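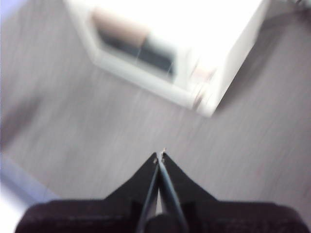

Štěpánka Štěpánek
Product Lead, Demonstration Hardware, Olter

Tosh Wrist Kit

The Tosh is a wrist camera and two-finger gripper sold as one unit, for teams that collect demonstrations to train manipulation policies. It bolts to the end of an arm and records what the fingers are doing from right behind them. Both jaws stay in view for the whole stroke, open or closed, so every episode has the same fixed reference along the bottom of the picture.

Jaws and housing are matte black. Tapered fingers leave most of the view for the floor or table and whatever is being approached. During a fast move the background smears while the gripper stays fairly sharp, as in the picture at the top of this page, where the jaws are almost closed and a white object lies ahead on a grey floor. We leave stretches like that in the recordings by default. If your training setup wants them out, the Hindow software can mark them by arm speed and skip them on export - the original files are not changed.

What you get

Wrist unit with camera and gripper
Mounting plate and bolts
2 spare fingers
Cable, 3 m
Hindow recording software, one seat

Specifications

Weight: 615 g
Finger stroke: 69 mm
Recording: video, jaw position and arm pose on one clock
Episode start and stop: foot pedal or keyboard (pedal sold separately)

Notes from use

Our Cunbridge lab recorded 3,728 episodes on one kit in May, most of them pick and place at floor level. Yeison Inga, who ran the sessions, recommends locking exposure before the first episode of the day. White items under bright lights can wash out along the top surface, and locking on the brightest object you plan to use helps. He also re-tightens the finger screws at the start of each shift.

Failed grasps can be labeled and kept. Hindow asks for a label at the end of each episode: success, fail or discard.

Ordering

Kits ship from Cunbridge. For arm compatibility and mounting plates, write to Kane Tipoki in sales before you order. Replacement fingers are sold in pairs.

Page updated June 2022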